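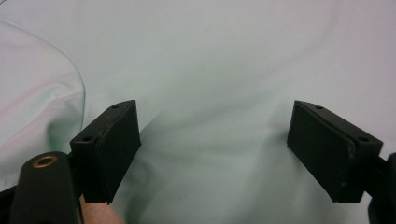

Grippers open over the shirt, Utlow Robotics Club

Who can join?
Anyone at Utlow College in the second year or above. You don't need to have done any coding. Nesma Ait Ali runs the Wednesday sessions and will find you a pair to work with.

What is the Jirach project?
It's our entry for the folding round of the Namico student contest. We fold T-shirts by hand-held gripper and use the recordings to train the arm. 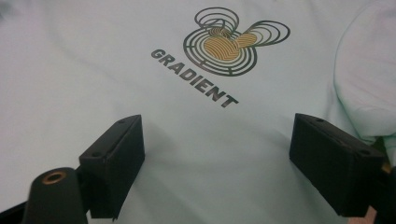

The print on the front of the shirt

How many folds do I have to record?
Each pair does 200 before the December deadline. The club has 323 so far. Bad folds are kept but marked as such.

Where does the shirt go at the start?
Flat on the table, front up, collar at the far side, with the basket to the left.
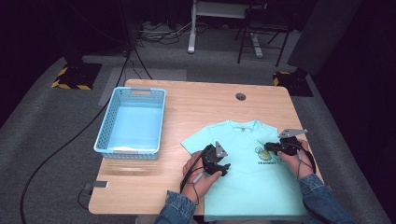
Can I use my own clothes?
Yes, if they are plain cotton and short-sleeved. Ask before you bring anything with buttons.

What is the hardest part?
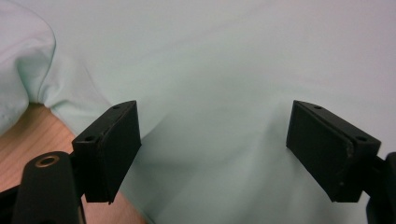
Picking up an edge cleanly. New members tend to close on a single layer and lose the rest. Where the cloth is bunched up, look for the line of stitching near the edge and work from there. Keep both fingers level.

Where do we meet?
Orellana Building, room 4, from 2 pm.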